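Tema 4. Recogida de demostraciones para aprendizaje por imitación
Apuntes de clase - curso Mornau, versión 13 Nov 2019
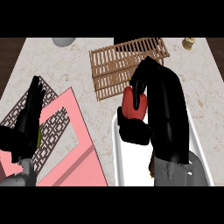

Fig. 1. Escena simulada de cocina, dos manos. La derecha sujeta un pimiento rojo sobre la bandeja blanca.

Qué es un ejemplo: secuencia completa de observación + acción, de principio a fin del episodio. Un fotograma suelto no sirve para entrenar, solo para revisar.

Qué se guarda en cada paso:
- imagen de la cámara
- posición de las articulaciones, los 2 brazos
- orden enviada a cada mano (ojo, la orden, no la posición medida. Se guardan las dos, en campos distintos)
- texto de la tarea

Conjunto Urmont: 2,000 episodios, todos en simulador. Formato Gaillard, ver practica de julio.

Variar entre episodios: posicion de los objetos, giro de la bandeja, luz. Si el pimiento sale siempre en el mismo sitio la política memoriza el sitio - ya lo vimos con el grupo Sotambridge.

Fallos: NO borrar. Marcar con etiqueta y guardar aparte. Los agarres corregidos a mitad de camino sí entran, enseñan a recuperarse.

Pausas largas del operador: recortar al principio y al final. En medio se dejan, salvo que la mano esté parada sin motivo.

Agarres: anotar qué dedos hacen contacto. En la fig. 1, índice por arriba y pulgar por el lado izquierdo.

Pendiente: diferencia simulador / real (tema 5). Traer leido el apartado de etiquetas.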